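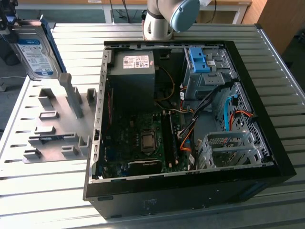 4 Netzteil tauschen

Dieses Kapitel gilt für die Netzteile der Reihe Fjeld im ATX-Format. Für die kompakte Ausführung Fjeld S lesen Sie bitte Kapitel 5. Die Montage dauert mit etwas Übung eine halbe Stunde.

4.1 Vor dem Einbau

Prüfen Sie, ob die Leistung des neuen Netzteils zu Ihrem System passt. Die Nennleistung beträgt 610 Watt, davon stehen 574 Watt auf der 12-Volt-Schiene zur Verfügung. Bei Grafikkarten mit zwei Zusatzsteckern empfiehlt Zunska das nächstgrößere Modell.

Sie benötigen:
Kreuzschlitzschraubendreher PH2
vier Gehäuseschrauben (liegen bei)
Kabelbinder oder Klettband
antistatisches Armband

VORSICHT: Öffnen Sie niemals das Gehäuse des Netzteils selbst. Die Kondensatoren im Inneren können auch nach dem Ausstecken noch gefährliche Spannung führen.

4.2 Altes Netzteil ausbauen

1. Fahren Sie den Rechner herunter und stellen Sie den Schalter am Netzteil auf 0.
2. Ziehen Sie das Netzkabel und alle übrigen Kabel auf der Rückseite ab.
3. Halten Sie die Einschalttaste am Gehäuse fünf Sekunden gedrückt.
4. Legen Sie den Rechner auf die Seite und nehmen Sie das Seitenteil ab.
5. Notieren Sie, welche Stecker belegt sind, oder machen Sie ein Foto.
6. Lösen Sie den 24-poligen Hauptstecker. Drücken Sie dabei die Rastnase und ziehen Sie am Stecker, nicht an den Adern.
7. Lösen Sie den CPU-Stecker sowie die Stromstecker der Laufwerke und Erweiterungskarten.
8. Halten Sie das Netzteil mit einer Hand fest und drehen Sie die Schrauben an der Rückwand heraus.
9. Heben Sie das Netzteil heraus.

Hinweis: In manchen älteren Gehäusen liegt das Netzteil zusätzlich auf einer Blechschiene. Schieben Sie es dann zuerst ein Stück nach vorn.

4.3 Neues Netzteil einbauen

1. Setzen Sie das Netzteil so ein, dass die Schraublöcher mit denen der Rückwand übereinstimmen.
2. Drehen Sie alle vier Schrauben zunächst nur locker ein und ziehen Sie sie dann über Kreuz fest.
3. Stecken Sie Haupt- und CPU-Stecker auf. Beide müssen hörbar einrasten.
4. Schließen Sie Laufwerke und Erweiterungskarten an.
5. Bündeln Sie nicht benutzte Kabel. Kein Kabel darf einen Lüfter berühren.

VORSICHT: Verwenden Sie nur die mitgelieferten Kabel oder den Kabelsatz Teda. Modulare Kabel anderer Netzteile passen oft mechanisch, sind aber anders belegt und können Laufwerke zerstören.

4.4 Erster Start

Schließen Sie das Seitenteil, stecken Sie das Netzkabel ein und stellen Sie den Schalter auf I. Der Lüfter läuft kurz an und bleibt bei geringer Last stehen. Startet der Rechner nicht, prüfen Sie den Sitz des CPU-Steckers und lesen Sie auf Seite 79 weiter.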